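Noltden Opens Packing Room for Snack Parcels

October 17, 2023

Noltden has opened a packing room at its Salian Street site, where packaged snacks will be sorted and made up into parcels for school pantries and after-school clubs.

The room replaces a shared space at the Kanetti warehouse. It will supply 531 families in its first month and is open five days a week.

Packing is done by hand-sized lots. Wrapped packages are laid out on the table and go into plastic bins, one bin to an order. Bins are then checked against the order sheet and moved to the loading door.

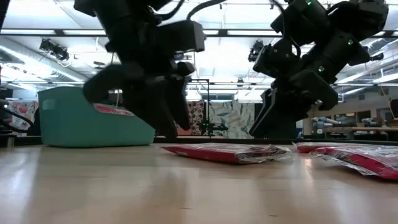
Orders placed before noon leave the same day. Pantries that want a standing order can set one up by phone or through the Emby ordering page, and can change it up to six days ahead of delivery.

"Our pantries asked for smaller parcels, more often," said Yamuna Namboodiri, operations manager at Noltden. "The old space didn't have the table room for it. Now we can keep several orders going at once."

The room covers about 1049 square feet, including dry storage. Deliveries of packaged goods are accepted on weekday mornings at the rear entrance.

Contact: Anil Bangera, Noltden press office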